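Predow Pet Activity Collar: Set-up Guide
Section 6. Using the rest and stress readings

Read this section before you switch the stress reading on. It is off by default, and we would suggest leaving it off for the first fortnight. The collar measures movement and pulse. It does not measure mood, whatever the box of a rival product may tell you, and a number on a phone will not say whether your dog is happy.

6.1 Before you start

You will need the collar, the charging lead, the Fikside app and a pet that has already worn the collar for a few days without fuss. If the animal scratches at it or freezes when it goes on, go back to the fitting section.

Caution: do not use the readings to decide on medicine, diet or dose. If your pet seems unwell and the app says all is fine, believe your eyes and ring the vet.

6.2 Taking a resting reading

1. Charge the collar fully. Readings taken on a low battery drift, and the app does not always warn you.

2. Lay the collar on a flat table, sensor side up, and leave it alone until the light stops blinking. This sets the zero point. Skipping it is the usual cause of odd results.

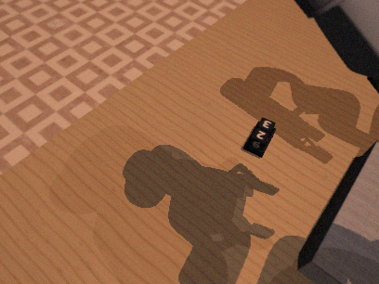

3. Fit the collar and let the animal settle. Asleep is best. A cat that is merely ignoring you may still be wide awake.

4. Open Fikside, choose Rest, then Record. The recording lasts 6 minutes. Do not stroke the animal while it runs, however calming you believe this to be.

5. Repeat on different days before drawing any conclusion. One reading is worth very little.

Note: if the screen shows code 147, the sensor has lost contact with the skin. Part the fur and start again from step 3. Code 1209 means the app and collar are running different software. Update both.

6.3 Switching on the stress reading

1. In Settings, choose Extra Readings, then Stress. Accept the notice. Please read it first.

2. Enter the breed and age. For a crossbreed choose Mixed, as guessing at a breed makes the result worse.

3. Wait for the first score, which runs from 0 to 100. A score of 73 on one dog and 73 on another do not mean the same thing. Compare your pet only with itself, and even then with care.

4. Turn off Daily Tips unless you want them. They are general advice and take no account of the score.

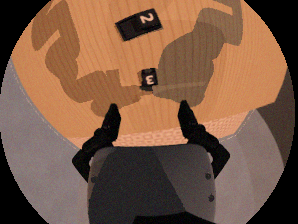 Montri Bunnag wrote to us after reading an earlier version of this page: I had the stress score on all through January and it went up every time my dog was pleased to see me. I've turned it off and just use the rest reading. Could the app at least say that excitement counts as stress?

It could, and we have asked for the wording to be changed. Until then, treat any score taken within an hour of a walk, a meal or a visitor as unusable.

6.4 Clearing old readings

Hold the collar button until the light turns red, then choose Clear in the app. Cleared readings cannot be recovered.

Page last revised 12 March 2025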